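Brolten Open Studios – Your Questions

Last updated 11th April. If it isn't on here email Sorin Manole at the studios office, he will get back to you, probably in the evening.

What is it?

One weekend in November when the makers on the Dendow side of town open their doors. Potters, printmakers, a bookbinder, two furniture people, a sign painter, small workshops on the Asten Road estate. You walk in, look round, ask things, buy something or don't.

Do I need a ticket?

No. Free, all of it. The only thing you book is a workshop place (see further down).

What are the opening times?

10 till 4 both days. A few places shut for lunch and will put a note on the door. Huttunen Yard stays open till 6 on the first day.

Where do I start?

Anywhere. Most people start at Huttunen Yard, it has the toilets and the tea. Maps on the table just inside the gate. We print 400 and last year they went by early afternoon on day two, so please put yours back if you've finished with it.

Is there parking?

Some. The Asten Road car park is free at weekends but fills up. Please don't park on Dendow Lane, people live there and they've been very patient with us. Station is a 15 minute walk, flat the whole way.

Can I bring the dog?

Outdoors and in the yard, yes. Inside it's up to each maker – look for the paw sticker on the map. Pottery is a no.

Can I bring children?

Please do. Under 12s stay with an adult. There's a clay table in the yard, drop in, no booking, £2 in the tin. Old clothes. The red slip does not come out of school jumpers, sorry to everyone who found that out.

Is it wheelchair accessible?

Partly. Ground floor of Huttunen Yard is level, so is all of the estate. The print room is up a steep outside stair and there's no lift. The printmakers will bring a folder of work down and chat to you in the yard, just ask at the map table. Accessible toilet is by the tea hatch. The cobbles between the yard and the lane are bad in the wet, go round by the road instead.

Can I pay by card?

Mostly. Signal is poor in the back units so bring a bit of cash too. Nearest cash machine is outside the chemist.

How much do things cost?

Cards from £2.50, mugs mostly in the £20s, prints from £35 unframed. Furniture is another matter. Prices are the makers' own and we don't take a cut.

How do I book a workshop?

Through the bookings page, which opens on the first of the month before. 100 places over the whole weekend so they do go. Lino cutting goes first, then bookbinding. One workshop per person until the last week please.

I booked and can't come now. Refund?

Full refund up to seven days before. After that only if we can fill the place, and we usualy can. Tell us even if it's the same morning.

Can I take photos?

Ask the maker first. Nearly all will say yes. Some would rather you didn't take close-ups of new designs, fair enough.

What's on the estate, is it just industrial units?

Units, yes, but worth the walk. Sign painter in the first one, furniture at the far end, a couple of others in between. Wear proper shoes. Stay behind the tape where there is tape.

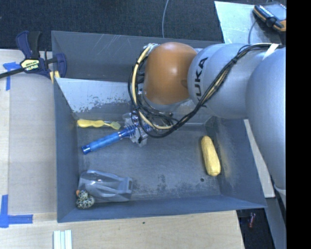
KUKA arm and a grey metal bin.

Is there food?

Tea, cake and soup at the hatch in the yard. Soup is veggie and runs out by half one. The pub does food till 3 but book, it's tiny. Tell the hatch about any allergies before you order, the cakes come from lots of differnt kitchens.

What if it rains?

Still on. Nearly everything is indoors. The clay table moves under the archway.

I'm a maker, can I take part?

If you work within the parish or rent space in Dendow, yes. Form is on the makers' page. It costs £30 which covers the map, the signs and insurance for the public bits. You need your own public liability too – send a copy with the form. No bought-in goods, we do check.

I don't have a studio, can I still join?

Sometimes. There are shared tables in the yard, first come first served, and a short waiting list. Put "table" at the top of the form.

Can I help out?

Yes please. Two hour slots on the map table or the gate. Free soup if there's any left. Email Sorin with which day suits.

Left something behind?

Lost property goes in the box at the tea hatch till the end of the weekend, then to Sorin's office. We still have a child's green wellie, left foot, and some rather nice reading glasses. Say what you lost and where you think you left it.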